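Soaking and rinsing small parts: your questions
Last updated 30 July 2020

Same questions keep landing in the Jundden inbox so they're all in one place now. Covers small stuff only. Caps, tube ends, sleeves, short fittings, anything that would get lost in a sink. For big panels see the other page.

What do I soak them in?
A plastic basin. Rounded corners if you can get it, grit sits in square ones and you never get it out. Thick rim helps when you carry it.

Can I use the kitchen sink?
You can. We don't. Small parts plus a drain, you know how that ends. If you must, plug in, strainer over the plug, and check the strainer before you pull anything.

How much water?
Enough to cover the parts with a couple fingers to spare. Do not fill to the top. A full basin is heavy and it slops over the second you pick it up, and then your table is the thing that needs drying.

Plain water or soap?
Plain first. Always. Most dirt on new parts is just packing dust. If they still feel greasy after, one drop of dish soap in fresh water, then rinse twice. We tried the Dabbas soaking tablets last December and went back to dish soap. Tablets were fine, just slow to disolve and they leave a film if the water's cold.

How many parts at a time?
A few. People dump in the whole bag and then the ones on the bottom never get clean. Keep them in one layer, not touching if you can manage it. Small batches go quicker in the end.

My parts float. Now what?
Hollow ones trap air. Tip them under the surface, open end up, let the bubble out. Some need a second go. Don't weigh them down with a mug, it scratches. 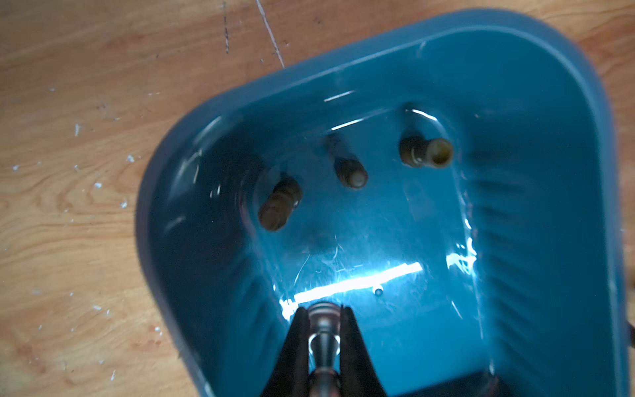 Leave them alone once they're under. Stirring just kicks the dirt back up and you can't see what you're doing. Swish once at the end, lift out, done.

How long?
Plain water, 6 minutes. Soapy water, same again. Overnight soaking does nothing extra and anything with a glued band on it may come loose.

Things look bigger / closer / bent in the water. Are they warped?
No, it's the water. Take one out and roll it on a flat table before you write to us about a return. Please.

Glare off the water is driving me nuts
Move the basin, or move the lamp off to one side. Straight overhead is the worst spot for it. By a window with the blind half down works ok.

Fingers or tongs?
Whatever you've got, so long as it isn't sharp metal. Come in from above and take the part around the middle. Grab it by the end and it squirts away from you.

The bottom of my basin is all scratched. Throw it out?
Not for light scratches. Run a fingertip over it. If it catches, or the dirt won't wipe off anymore, swap it. Skakley sells a plain one that holds up well, no lid.

How do I dry them?
Old towel, single layer, turn them once. Stand hollow ones on end so they drain. No hair dryer, no oven, no radiator.

Can I reuse the water?
Once, if it's still clear. Cloudy, dump it. Goes on the garden if it's plain, down the drain if there's soap in it.

Does this go for the Oterine kit too?
Yes, all of it except the paper gaskets. Take those out first. There are 134 pieces in the full kit so do it over 4 evenings or so and label your bags as you go, or you will be sorting them twice.

I lost one!!
Check the towel. Then the strainer. Then the bottom of the basin again, dark parts hide well near the sides. Still gone, send us the part number off the bag and well mail a spare.

Still stuck?
Use the contact form. Put "soaking" in the subject line so it gets to the right pile.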